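Wesora Dismantling Cell — Set-up and Care
Print this page
E-mail this page

4.3 Setting up the cell for drive bay work

Carry out this section when a new type of computer case is brought into the cell, and after any repair to the gripper linkage.

1. Press the stop button and wait for both arms to come to rest.

2. Lay the case on its side on the slatted bench with the open side facing up. Leave the fixture tray to the left of the case.

3. Check the screws on the finger plates and linkage bars with a hex key. Replace any screw with a rounded socket. Do not use thread lock on the pivots.

4. Select Zenia > Teach > Drive bay. Set the approach height to 150 mm above the rim of the case.

5. Jog the gripper down at 5 per cent speed. Stop when the fingertips are level with the drive cage.

CAUTION: Cables can catch between the finger plates and the linkage. Tie or move them before jogging.

6. Check the clearance on both sides of the gripper. It must be at least 2 mm at the closest point. Use the wrist camera views as well as the bench view. 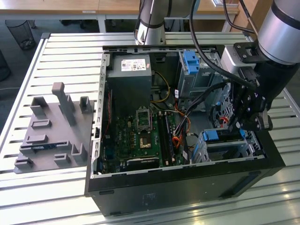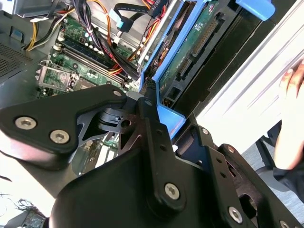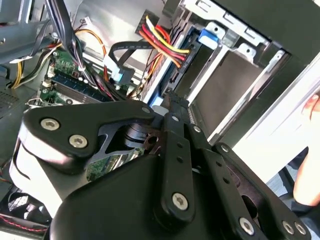

Gripper at the drive bay: bench view, then two wrist views.

7. Save the position under the name of the case type. Names must not contain spaces.

8. Raise the gripper to the approach height and repeat the move at 5 per cent speed. If the fingers touch the cage, delete the position and go back to step 5.

NOTE: Positions taught on the Carnegie controller cannot be copied to the Flarklow controller — teach them again.

9. Enter the case type in the cell log. Faults found in step 3 go to Mulugeta Worku before the Friday service.

Print this page
E-mail this page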